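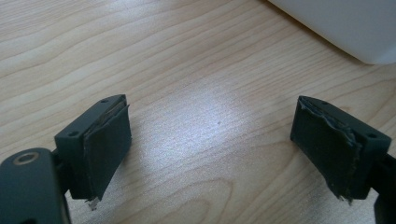
Well, the shop news is out and I can finally stop biting my tongue: the Bestow line of stacking rings goes on sale today, 21/12/2019, and my little studio has a second pair of hands in it! Razia Rind has joined me at Grimum, and if you've ever bought one of her hammered cuffs at a market you'll know why I've been grinning all week.

Bestow is five rings, each one thin enough to wear with the others and (I hope) nice enough to wear alone. Three are sterling silver, one is brass and the last is a mix of both, twisted together and soldered flat. I started sketching them in August, when I should have been making earrings for the Farooqui wedding order, and I kept coming back to the same idea - something you could give a person one piece at a time. A ring for a graduation, another for a birthday, and so on until their finger is full and you have to think of something else.

Razia made the twisted one. I had four tries at it and melted two of them, so I handed her the torch and went to make tea. By the time I came back she had it sitting in the pickle pot looking perfect, and that was pretty much her job interview. She'll be taking on all the custom silver work from now on, plus repairs, which I know a lot of you have been waiting for. Send those clasps in!

The first run is 40 rings and they're all stamped inside the band with a tiny G. Sizes go from 5 up to 10, with a few half sizes in the plain silver. If yours is gone, leave your email on the product page and we'll make it in the new year. I'm not going to rush anything out over the holidays, my wrists won't have it.

Repairs and cleaning have their own page on the site now, with prices for soldering, resizing and restringing. We're also going to clean any Grimum piece for free, for good, so long as you can get it to us. I'm a big believer in keeping the cleaning stuff simple, and you can do a lot of it at home with a shallow white plastic tub like this one and a small squeeze bottle with a narrow nozzle, the kind that lets you put a drop of dish soap right behind a stone. Warm water, a soft toothbrush, pat it dry. Please keep pearls and opals out of it, though, those just want a damp cloth. 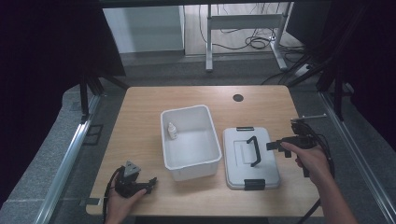

Resizing is the one thing with a wait on it, so plan ahead if it's a gift. Plain bands take a few days and anything with a stone takes longer, mostly down to how the setting behaves once it's warm. If you don't know the size you need, I'll mail you one of those plastic sizers, the same kind of cheap white plastic as the tub with the squeeze bottle standing in its corner, and you can keep it.

Mudassar Gondal is stocking the full Bestow set at Tevitz too, so if you'd like to try them on before you buy, go and bother him. He has the display right by the register and he's promised to let people stack all five. Everything else is in the online shop from this morning, and gift boxes are included until they run out.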